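De: Sarahí Bautista
Para: lista socios-huerto
Fecha: 2020-07-31
Asunto: Re: [huerto] agua, riego y turnos de agosto

Hola a todas y todos, contesto rápido que entro a trabajar en nada.

Copio lo de Rodrigo porque a varios no les llegó (los de correo Hereo sobre todo, se va a spam, revisad):

> De: Rodrigo Figueroa
> Asunto: [huerto] agua, riego y turnos de agosto
>
> Buenas. Ha llegado el recibo del agua. 829 euros por el trimestre. El
> anterior no llegaba ni a la mitad. He ido a leer el contador y marca
> 3313, coincide con el recibo, así que error de lectura no es.
>
> Mi teoría: fuga en el ramal de abajo, entre la arqueta y las parcelas
> del fondo. El suelo está blando y hay verdolaga como para dar de comer
> a un regimiento. Propongo cerrar ese ramal por la noche y comparar la
> lectura por la mañana.
>
> Y otra cosa. En agosto no podemos seguir regando a las dos de la tarde
> con manguera abierta. Ya sé que cada uno va cuando puede. Pero no.
>
> El programador Telow sigue en su caja desde mayo. ¿Lo montamos o lo
> devolvemos?
>
> Rodrigo

Vale. Por partes.

La fuga. De acuerdo con cerrar el ramal. Lo que pasa es que la llave de la arqueta está durísima, yo con las manos no pude y con la inglesa me dio miedo partirla. Hay que echarle aflojatodo la tarde antes y volver. Puedo ir yo a echarlo, pero que venga alguien a cerrar, que si se rompe no quiero estar sola con el chorro. Ojo: los del fondo se quedan sin agua esa noche, avisad si tenéis semillero recién puesto.

Contador: apuntad la lectura en la libreta de la caseta, con hora. Con hora!! La última vez había cuatro números sueltos y no sabíamos de cuándo era ninguno.

El recibo. Se paga, no hay otra. Entre las cuotas que quedan y lo que sobró del compost de Strickland llega justo. Si se confirma la fuga pediré que nos revisen la tarifa, creo que hay que mandar fotos de la avería y la factura del arreglo. Así que no tiréis el trozo de tubo roto cuando salga, por favor, se guarda.

El programador. Yo lo montaría. Son 2 salidas y la caja pone 12 programas, de sobra para nosotros. Pero pide un mínimo de presión y con la fuga igual no llega. Primero tubo, luego aparato. Las pilas no venían.

Riego a mano mientras tanto: antes de las nueve o despues de las ocho y media de la tarde. Al pie, despacio, dos pasadas. Mejor mojar bien un día sí y otro no que un poquito cada día, que así la raíz se queda arriba y al primer calor se viene abajo todo. Acolchado: quedan pacas de paja detrás de la caseta, coged. Los tomates sin acolchar son los que tienen el culo negro, fijaos, y es por regar a tirones más que por falta de calcio.

Flores. Me preguntaron por el bancal de la entrada. Lo dejamos como está en agosto, con lo que aguante. Claveles sí para otoño, esquejes ahora no, con este calor se cuecen. Rosal se planta a raíz desnuda en invierno, y blanco si puede ser, que en eso estábamos todos.
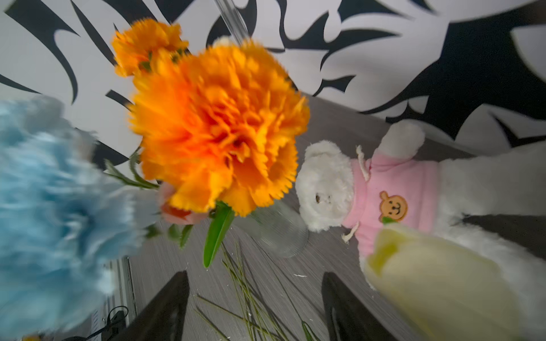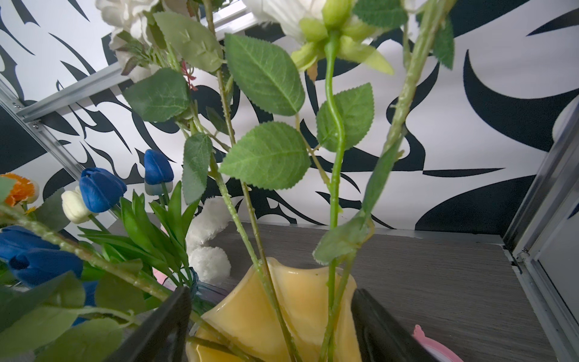 Clavel naranja en el primer jarrón, rosas blancas artificiales en el segundo.

Turnos. Faltan manos en la segunda quincena. La primera está cubierta entre Rodrigo, los de la parcela larga y yo. El cuadrante está colgado en la puerta de la caseta, a boli, y lo pasaré a limpio cuando pueda. Quien se va de vacaciones y quiere que le rieguen lo suyo: cartelito en la parcela con lo que hay que regar y lo que se puede cosechar. Si no hay cartel se riega y no se toca nada, y luego los calabacines son como mi brazo, cada año igual.

La verdolaga no la arranquéis toda, que me la llevo yo para ensalada. En serio.

Material. El pedido a Cekanside sale la semana que viene: manguito de empalme, dos metros de tubo, cinta de teflón y goteros de recambio. ¿Algo más? Me lo decís en privado y no a la lista, que luego pierdo los mensajes. Bridas hay, un cajón entero.

Y la puerta de abajo se cierra con el pestillo Y con el candado. La encontré otra vez solo con el pestillo.

Me voy corriendo. Lo de la llave de la arqueta, que conteste alguien hoy porfa.

Sarahí

Comentarios (3)

parcela_del_olmo: Yo puedo ir a cerrar la llave. Tengo una de cadena que va mejor que la inglesa. Dime hora y que sea por la tarde.

Rodrigo Figueroa: Perfecto lo de primero tubo y luego programador. Las pilas las pongo yo. Miré la arqueta esta mañana y hay un palmo de agua dentro, achicad antes de meter la mano. Llevad cubo.

mjota: ¿La paja es para todos o por parcela? Y apuntadme a la segunda quincena, menos los dos últimos días.

Archivo de la lista socios-huerto | Contacto: escribir a la administración de la lista | Volver arriba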